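Filed under: Automation Diary | Workshop Notes

It's service month for the parcel cell, so I've had my head in the Prendeck maintenance log all week (2973 lines and counting!). If you missed the April issue, this is the two-handed humanoid we run at the Zirine sorting station, next to the green conveyor. We do a short check every 200 parcels and a proper one every 1000, and it was the long one this time.

I always begin with the fingers. I bend each joint by hand with the power off, listen for grit, then go over the little screws with the small driver from the Mazurek kit. After that it's cables. They need enough slack at the wrist to turn freely, but a loop that's too generous will catch on something sooner or later, trust me.

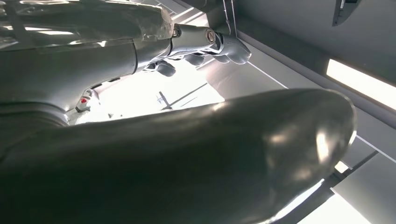
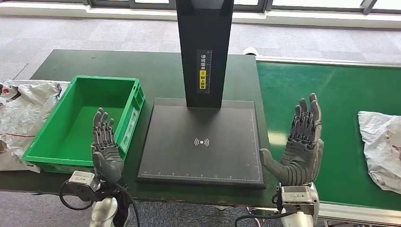
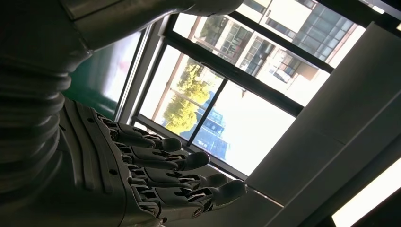
Robot hands at the parcel cell. Middle picture: the scanning plate and the green crate.

The scanning plate gets a wipe with a dry cloth, and then I rerun the Pino alignment routine, which has 31 steps and is every bit as thrilling as it sounds. I got as far as step 19 before I noticed I'd loaded last year's settings, so back to the start I went – with a fresh coffee, at least!

Next issue I'll get into fingertip wear and how I decide when a set has to be swapped. If you've got a good way of tracking that, please write in, I'd love to steal it.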